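Torkville Toy Library – notes from the sorting evening, May

I said I'd write these up, so blame me (Siriporn) for any gaps. Ákos Vass was in the chair, with me, Erasto Koech, Orathai Boonyarit and Orathai Kaewsai round the table. As we had two Orathais I've used surnames for them, which looks terribly stern and isn't meant to. We started at 18:30 and the tea was made by Erasto, very strong.

1. Last month's notes

Agreed as they stood, except that the shelf labels came from Sever and I'd put Poninine. Sorry! Ákos has the receipt if anyone wants it.

2. Building bricks

This took up most of the evening. The brick sets keep coming back with all the colours jumbled, and Boonyarit would like each one to go out in a bin with three compartments, one for red, one for blue and one for green. We had a white one out with a small heap of bricks tipped in front of it.

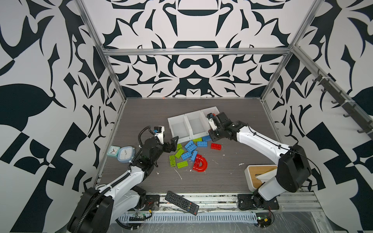
Page last changed: May, 21:10 – S. Paisan

Kaewsai asked whether three compartments would be enough once people start giving us yellow and orange, and we had a long chat about that. Erasto thinks we should simply not take other colours for the small sets and put them all in the big family tub. Ákos wasn't keen on turning bricks away, and I can see both sides. For now the small sets stay at three colours and anything else goes in the tub.

The arch pieces came up too. I'd always thought of them as extras that should have their own bag, but Boonyarit feels a red arch is still a red brick and a four-year-old would put it in with the red. We went with the four-year-old.

Kaewsai wanted to know if it mattered which colour went in which compartment. I said no, Erasto said yes (he would like the bins to match on the shelf). So it's blue in the middle and red on the right as you face it, with green taking the left.

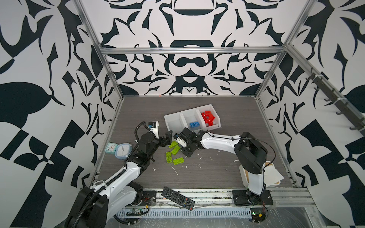
One blue in the middle, reds on the right, greens still to go in

We then got on to lids. The bins haven't got any, and Kaewsai has visions of bricks all over the bus. She's going to ask at Yimyam whether they sell drawstring bags big enough to take a whole bin. If they don't, Ákos has an old curtain and a sewing machine, and he sounded rather hopeful about it.

We also talked about washing. Bricks get a soak in warm soapy water between loans, then a night on a towel – please not on the radiator. Whoever checks a set in should do the soak, even if it's nearly closing.

3. How to check a set in

Boonyarit's way is to tip the lot out, pick out one colour completely and only then start the next. Erasto does whatever is nearest his hand. We let both carry on, but please finish a set before you go off to answer the door!
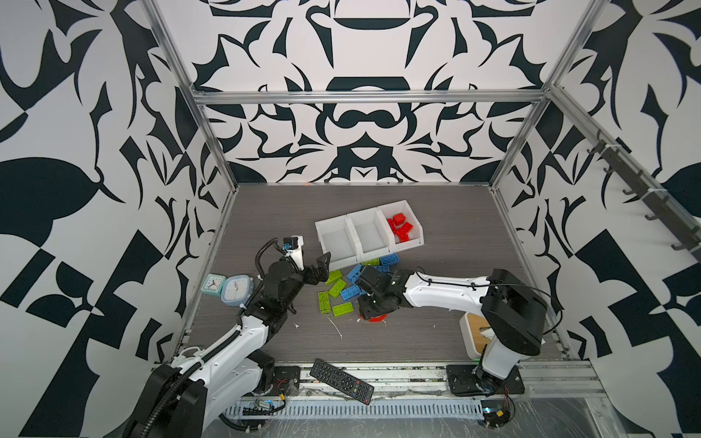

Reds in, green and blue still out on the surface

4. Catalogue

Kaewsai has typed up the catalogue as far as number 2918 and would love a hand with the rest. The new cards run to 3000, so we needn't order more yet. I've offered an afternoon and Erasto said he'd read numbers out if there was cake.

5. Money

Ákos has 70 pounds left for storage this term. We agreed he can buy more three-part bins out of it, in white again if he can get them, and keep a bit back for the bags.

6. Anything else

The puzzle shelf needs going through. Boonyarit will start with the wooden ones and leave a note on any with pieces missing.

Could whoever has the spare key please tell Ákos.

Finished at 20:15. Next time we'll do the puzzles first, and Kaewsai is bringing the biscuits.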